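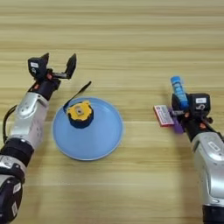

About Nevberg

Category: Who we are / Equipment planning

Nevberg helps small firms, colleges and workshops decide what robot equipment to buy, what to leave alone and how to pay for it over several years. We don't make robots and we don't take commission from people who do. Our customers pay us a fixed fee for a written plan, and that fee is our only income.

The company was started by Meenakshi Panicker, who had spent most of her working life in purchasing for a packaging firm in Emdale. She had signed for two automated lines there. Both cost more to run than to buy, and neither budget had a line for spare fingers, cables or the time needed to teach the machine a new job. Nevberg began as a spreadsheet she made so that the third purchase would go better. Other firms on the same estate asked to borrow it, and a few of them asked her to fill it in.

What we do

Most of our work is with buyers who want a pair of arms at a bench, handling small items such as hand tools, packs and tubes. We start with the job. Someone from our side spends a day at your site, writes down what is picked up, where it goes and who does it now, and asks what happens when it goes wrong. After that we try the same sort of handling on our own bench in Emdale.

A tape measure on a plate is a typical bench item for us. It has a rubberized body, and the strap sticks out well beyond the rim, so we have to think about where the fingers can close and what the strap might catch on. A customer who handles only square boxes can often buy a simpler gripper. A customer with straps, cards and tubes in the same tray usually can't, and it is better to know that before the order goes in.

The plan you get from us has four parts:

- the purchase list, with two quotes for each main item where two can be had
- the running costs, year by year, including spares and staff hours
- the space, power and guarding needed at the site
- a date for looking at the whole thing again

We call the costing sheet Clunomen. It has 334 lines in its present form, and most customers need fewer than half of them. The rest stay on the sheet marked "not needed" so that the next person to open it can see they were thought about.

How we work out a budget

We split every budget into what you pay once and what you keep paying. Arms, stands, tables and cameras go in the first part. Finger pads, cables, software fees, training and repairs go in the second. In our experience the second part gets cut first when money is short, so we ask customers to agree it before they choose a model.

Our smallest plan last year was for a college that had £2,668 left to spend on its automation room before the end of February. That was never going to buy an arm. It paid for a proper bench, a set of spare fingers for the unit they already had and two days of training - the staff had been asking for the training for some time.

The Raju fund

Schools and charities can apply to the Raju fund, which we pay into ourselves. It takes £300 off the fee for a first plan. There is a one-page form and we reply within ten working days. The fund doesn't pay towards equipment.

Can I hire two arms for a trial before I commit to buying?
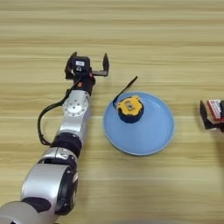 Should we buy one arm or two to begin with?

One, if a fixed holder can keep the item still while the arm works. Two arms cost more to buy, take up more bench and need more setting up, so we only put a second one in the plan when the job really calls for it. If you think you may add another later, buy the wider table now and leave the space.

Visiting us

Our bench is open to customers on weekday mornings by appointment. Bring a few of the items you handle, including the awkward ones. A half-day bench session costs £979 and we take that off the fee if you go on to order a full plan.

Prices on this page apply from April 5, 2024. Quotes given before then will be kept to. To book a session or ask for a form, write to the Emdale office and say what you handle and how many people work on it at present.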